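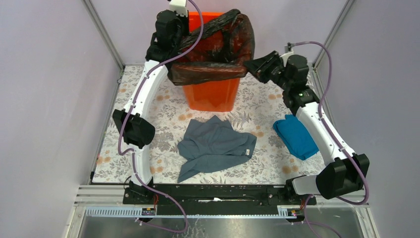
Two arms, one orange bin, and a pair of cloths at the sorting bench in the Bresard linen room.

The newest hires at Bresard don't take lunch, which has made them unpopular with the vending machine guy and no one else. They are two white robot arms bolted to a bench, and management calls the whole setup Vinodance. The people who work next to it call it Justis, after a supervisor who was also slow and also never blinked.

Wumpini Nutsugah has sorted cloths for 11 years. She used to work through 2,390 of them a shift, bagging the rags and folding the keepers. Now she looks after the bench, a promotion that came with a new badge and the same chair.

"I went from folding towels to worrying about somebody else folding towels," she says. "My back likes it. My head goes home tired."

On a good day the arms get through 316 cloths, and a good day means the bin bag stayed put. Bags are the great enemy here. A human lines a bin while talking about her sister's divorce. For Justis, a fresh bag is a project with phases.

No one was let go when the bench arrived in October. Of the 36 people on the floor, four moved to packing, where they complain about the draft. The rest keep their old tables and an eye on the corner.

Nutsugah's daughter asked whether the robot would take her job. "I told her it's welcome to the bags," she says. A second bench is due in the spring, and she has already been asked to train whoever gets the chair.

Contact the editors | © 2020 Dramani Magazine | Back to top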